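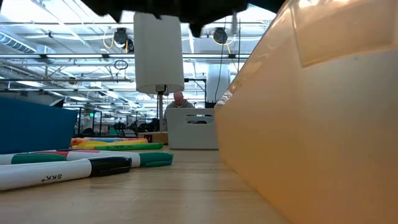
Most damage to a wood tabletop comes from small things that stay too long in one place. Water left under a planter, cleaner that drips down the side of a spray bottle, a plastic bin that gets pushed back and forth with grit under it. A table made of pale boards, with light grain and a few dark seams, can take years of daily use if it gets a little care. A big plastic container like the orange one on the right is fine on bare wood for an afternoon's work. For longer storage, put something under it. Cork works well, and so does a folded cotton towel. Avoid rubber mats, as some of them react with the finish and leave a yellow patch that has to be sanded out.

The tips below cover cleaning, stains, scratches and refinishing. They apply to kitchen tables, work tables and desks with a wood top.

Find out what finish you have

Before using any product, put a drop of water on a spot that gets little wear, such as a corner at the back. Wait 8 minutes. If the drop sits up in a bead, the table has a film finish such as varnish or polyurethane. If it spreads and the wood turns darker, the finish is oil or wax, or it has worn away.

Film finishes are easy to wipe down but hard to patch. Oil finishes mark more easily, but you can repair one small area without doing the whole top.

Everyday cleaning

Brush or vacuum first. Crumbs and sawdust act like fine sandpaper under a wet cloth.

Wipe with a cloth wrung out in warm water and a few drops of dish soap. The cloth should be damp enough to pick up dirt but should not leave puddles. Go over the table again with plain water on a second cloth, then dry it with a towel. Always wipe with the grain.

Skip all-purpose sprays that contain ammonia or bleach. Vinegar is often suggested for wood, but used every day it will dull an oil finish. Furniture polish with silicone leaves a shine that is very hard to remove later, and new finish will not stick to it.

Seams between boards

Dirt collects where the boards meet. Use a wooden toothpick or a dry toothbrush to loosen it, then vacuum. Do not use a knife. The tip slips and cuts the edge of the board.

A seam that opens in winter and closes in summer is normal and should be left alone. Filler pushed into it in the dry months gets squeezed back out when the boards swell. If a seam stays open all year and you can fit a coin in it, the glue has probably failed and the table needs to be clamped and reglued.

White rings

A white ring is moisture trapped in the finish. Try these in order and stop when the mark is gone.

Leave it alone for a day or two. Fresh rings sometimes fade without help.

Lay a dry cotton cloth over the ring and press with an iron on its lowest setting, no steam. Lift every few seconds to check.

Rub in a little petroleum jelly, leave it overnight, and wipe it off in the morning.

Black marks

Black marks go deeper. They usually come from wet metal, such as a steel can or a cast iron pan, and the stain is in the wood itself. On bare or oiled wood, oxalic acid wood bleach will take most of it out. Wear gloves and eye protection and follow the directions on the package. Rinse well and let the wood dry fully before putting on new oil. On a film finish, the finish has to come off first.

Grease and ink

For grease, cover the spot with baking soda or cornstarch, leave it for an hour, and brush it off. Repeat as needed.

For ballpoint ink, dab with a cotton swab and a very small amount of rubbing alcohol. Test it at a back corner first. Alcohol softens shellac almost at once, and many older tables are finished with shellac.

Scratches and dents

Light scratches in an oil finish can be rubbed out with 400 grit paper and a few drops of the same oil. Work along the grain and feather out past the scratch so that the repair has no hard edge.

A dent can often be steamed out. Put a damp cloth over it and touch the cloth with the tip of a hot iron for a few seconds. Let the wood dry, look at it, and do it again if it has risen only part of the way. Steam will not fix a gouge where wood is missing. It will also cloud a film finish, so keep this one for bare or oiled tops.

Oiling the top

Once a year is enough for most tables. May is a good month if you can have the windows open.

Clean the table and let it dry overnight. Sand lightly by hand with 200 grit paper or the closest your store carries, and vacuum up the dust. Put on a thin coat of oil with a lint-free cloth, wait as long as the can says, and wipe off everything that has not soaked in. Oil left on the surface turns sticky and stays that way.

Keep the table clear until the oil has cured. A top that feels dry the next day can still pick up a print from the bottom of a storage bin.

Rags soaked in drying oils such as linseed can catch fire on their own. Spread them flat outdoors to dry, or put them in a metal can filled with water and close the lid. Never leave them balled up in the trash.

Last updated 2019-10-07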